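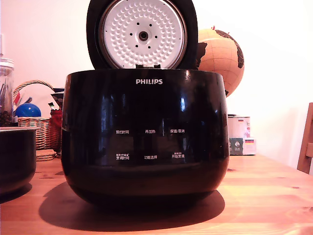 Lid up, pot out. Kitchen table, October.

Quick one tonight, I have bread proofing and roughly an hour before I need the table back.

So the rice cooker. Several of you asked after the last post (the burnt congee one, sorry about that). It's a Philips, black, all the buttons are in Chinese, and I got it secondhand from Kenji Park when he moved out of the Castbridge building. No manual. For the first month I used exactly one button, bottom right, 开始烹调, start cooking. Worked fine. Made rice.

Then I got curious and sat down with a dictionary. For anyone with the same panel:

预约时间 – preset time, for the delayed start
再加热 – reheat
保温/取消 – keep warm / cancel
烹饪时间 – cooking time
功能选择 – function select
开始烹调 – start cooking

Keep warm and cancel being the same button explains a lot about my August.

Anyway, cleaning. I had been washing the pot and wiping the outside and calling it done. Never once looked properly at the underside of the lid. Don't be me. All those little dimples on the white plate, and the ring of holes round the valve in the middle, that's where the starch goes. Mine had started to smell like old porridge, only when it was hot, so I kept blaming the rice.

What I do now: unplug, let it go cold, pot in the sink with warm water for 30 minutes. Damp cloth and a drop of dish soap on the lid plate, going in circles. Old soft toothbrush round the valve and down by the hinge. Then a clean wet cloth, then a dry one, and I leave the lid standing open for a while. 12 minutes of actual work, if that. No vinegar, I tried it once and the kitchen stunk till bedtime.

The glossy black shell shows every fingerprint, I've given up on that.

Rice this week is the short grain from Kouris, the big bag. Rinse untill the water is nearly clear, soak 16 minutes (fifteen plus however long it takes me to find the lid of the rice bin), then go. I'll do the mushroom one next time, need to write down the amounts first.

Ok, dough's up. More soon.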